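4. Setting and changes to the work

4.1 The kitting cell at Wakateo

The study was carried out at Wakateo, a firm that assembles sensor housings for agricultural equipment. Before parts reach the assembly benches they pass through kitting, where each component is identified, turned to the correct side and placed in a holder. Until the period studied, kitting was done by hand on two shifts, and a full shift handled 3,000 placements. The work was classed as light, but it had the highest rate of requests for transfer in the building.

The firm began to move part of this work to robot arms in November. The development cell, in which new placing routines are prepared before release to the shop floor, uses plain white cubes in place of production parts. The cubes carry square black-and-white markers, so that the position and angle of each one can be read by camera. A routine is first tried on the cubes and is passed to the kitting line only when the cell operator has signed for it.
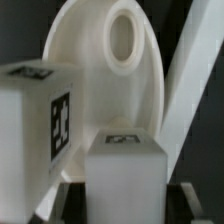

Responsibility for the cell was given to the kitting staff themselves, after a short period in which it had been held by the engineering office. Zorica Dervishi, the shift lead at the time, had argued that engineers were releasing routines which the line then had to stop and correct. Under the revised arrangement an operator from kitting spends four weeks in the cell and then returns to the line. The engineering office keeps control of the software and of all safety settings.

4.2 Data

We draw on 205 hours of observation, on interviews with kitting and engineering staff, and on 547 entries in the cell logbook. The logbook is kept by hand. Entries give the name of the routine, the reason for any stop and the action taken by the operator. All interviews were held on site during paid hours, and participants were offered the transcript for correction. Names are used with written consent.

Logbook entries were coded separately by two of the authors. Differences between the coders were mostly a matter of whether a stop should be put down to the grip or to the position of the holder, and these were settled by returning to the operator who had made the entry.

4.3 From placing to supervising

The clearest change reported by operators concerned attention. Hand kitting had allowed conversation, and experienced staff described being able to work through a tray while thinking of other matters. Work in the cell was described as quieter and more tiring to the eyes. Aisyah Manurung, who had nine years in kitting, put it in these terms: "My hands used to do it and I could talk. Now my hands are in my lap and I can't look away."

Placing into the holder was the step that operators watched most closely. A cube that enters at a slight angle may settle or may catch, and the camera reading does not always separate the two cases. Several operators had learned to judge the approach by eye and to pause the arm before contact. This skill was not mentioned in the training material supplied with the cell, and the engineering office learned of it through the logbook.

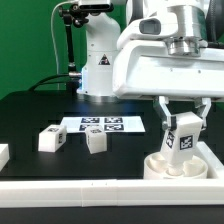 Figure 3. Placing task in the development cell at Wakateo, with a marked cube held in the gripper over the round holder and further cubes on the tabletop.

A second change concerned the standing of kitting work within the firm. Operators who had spent time in the cell were more often consulted by engineering, and two had been asked to comment on the design of a new holder. Pay grades, however, had not been altered when our fieldwork ended. Lindiwe Joubert, who represented the kitting staff in talks with management, regarded this as the main open question, and noted that signing for a routine carried a responsibility that the existing grade did not describe.

Staff who remained on the line full time gave a more mixed account. They reported less strain in the wrist and shoulder, but also a loss of variety, as the parts left for hand kitting were those the arms could not yet hold. These were chiefly cable sets and soft seals, which are slow to sort and were previously shared out across the shift.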